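How to Prepare and Drop Off Used Household Batteries
Elusstead Resident Services -- Waste and Recycling
Page last reviewed Oct 16, 2021

Residents of Elusstead may bring used household batteries to any of the town's collection points at no charge. Batteries should not be placed in curbside trash carts or in the blue recycling carts. The steps on this page explain how to sort batteries at home, how to prepare them for transport, and where to take them.

Please read the whole page before your first visit. Attendants are not able to sort mixed bags at the counter, and a bag that has not been prepared will be returned to the resident.

What is accepted

The program accepts the following items from households:

Single-use alkaline batteries in the common sizes (AAA, AA, C, D and 9-volt)
Button and coin cells from watches, hearing aids, key fobs and small toys
Rechargeable batteries removed from cordless phones, cameras and hand tools
Single-use lithium batteries
Small sealed lead-acid batteries weighing less than 5 pounds

What is not accepted

Car, boat and motorcycle batteries are not accepted under this program. Most shops that sell them will take an old one when a new one is bought. Batteries from electric bicycles and scooters must be taken to the Pacheco Transfer Station by appointment. Batteries from businesses, schools and rental offices are handled under a separate permit and may not be left at a household collection point.

Before you begin

You will need clear packing tape or electrical tape, several clear plastic bags that close at the top, and a marker. A plastic tub with a lid is useful for storage between visits. Metal tins should not be used. Work on a dry, flat surface with good light, away from stoves, heaters and direct sun. Keep button cells out of the reach of children and pets at all times. If a child may have swallowed one, seek emergency medical help at once.

Step 1. Remove the batteries from the device

Switch the device off and unplug it from any charger. Open the battery door and lift the batteries out by hand. If a battery does not come free easily, use a plastic or wooden tool. A metal screwdriver can bridge the contacts and cause a spark.

Some devices have a battery that is sealed inside and is not meant to be removed by the owner. Do not cut or pry these devices open. Bring the whole device to the electronics counter, where it will be accepted together with its battery.

Step 2. Read the label

Each battery should be sorted by type, and the type is nearly always printed on the outer wrap. Look for the words "alkaline," "lithium," "Li-ion," "Ni-MH," "Ni-Cd" or "Pb." The lettering may be small, and it may run along the length of the battery. Turn the battery slowly under a lamp until the whole label has been read. Size alone is not a safe guide, as an AA battery may be any one of several types.

Batteries with a label that is missing or can no longer be read should be placed in a bag of their own and marked "unknown."

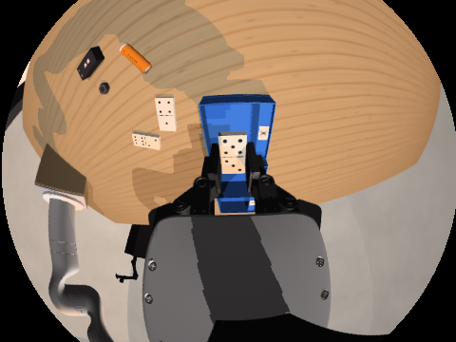 An orange cylindrical battery with its printing along the body. Read the label before choosing a bag.

Step 3. Check for damage

Look over each battery for swelling, dents, leaks or a torn wrap. White or bluish crust at the end of an alkaline battery is a sign of leakage. Put on household gloves before touching it, and wash your hands when you have finished.

A swollen or leaking lithium battery needs more care. If it is hot, smoking or hissing, do not touch it. Leave the area and call the fire department. If it is cool and stable, place it by itself in a container of dry sand or plain clay cat litter, keep the container outdoors and away from anything that burns, and call the Resident Services desk for instructions. Damaged lithium batteries may not be left in the self-service bins.

Step 4. Tape the ends

Cover the terminals of every lithium, rechargeable, button and 9-volt battery with tape. One strip over each end is enough for a cylindrical battery. On a 9-volt battery, both terminals are on the same face, and a single strip will cover them. Button cells may be laid in a row on a length of tape and covered with a second length.

Ordinary alkaline batteries in sizes AAA through D do not have to be taped, although residents are welcome to do so. Do not wrap the whole battery. The attendant must be able to read the type through the bag.

Step 5. Bag by type

Place each type in a separate clear bag and write the type on the outside with a marker. Press out the extra air and close the bag. Bags should not be overfilled -- a bag that cannot be lifted safely with one hand is too heavy. Residents may bring up to 4 bags per visit.

Step 6. Store until your visit

Keep the bags in a cool, dry room. A shelf in a closet or a utility room is suitable. An attic, a parked car or a garage that becomes hot in summer is not. The town recommends that no household keep used batteries for longer than two months.

Step 7. Bring the bags to a collection point

Residents may use either of two staffed sites.

Pacheco Transfer Station. Follow the signs for Household Items and stop at the green booth. Remain in your vehicle until the attendant waves you forward.

Temier Library Annex. Use the side entrance next to the book return. The counter is on the ground floor and is open during regular library hours.

Please have proof of address ready, such as a utility bill or a library card. The attendant will check the bags, ask whether any item is damaged, and place them in the proper drum. Most visits are brief, but lines at Pacheco can be long in May, when the yard waste season opens.

Residents who cannot travel to either site may ask for a Skonico mail-in box. Each box comes with a liner, a return label and a printed set of instructions, which must be followed exactly. Mail-in boxes are for alkaline and Ni-MH batteries only. Lithium batteries of any kind must be delivered in person.

Common questions

Do single-use and rechargeable batteries need separate bags?
Yes. They are sent to different processors, even when they look alike and are the same size.

May I bring the charger as well?
Chargers, cords and adapters are accepted at the electronics counter at Pacheco. They should not be placed in a battery bag.

Can a battery be reused if it still holds some charge?
A battery that still works may be used in a low-drain device, such as a wall clock or a remote control. Do not mix old and new batteries in the same device. Once a battery has been handed in, it cannot be returned.

May I drop off batteries for a neighbor?
Yes, provided that the neighbor also lives in Elusstead and the limit on bags per visit is observed.

Contact

Questions about this program may be directed to the Resident Services desk at Town Hall, extension 265, during business hours. Requests for mail-in boxes and for appointments at the Pacheco Transfer Station are taken at the same extension. Large-print copies of this page are available at the Temier Library Annex.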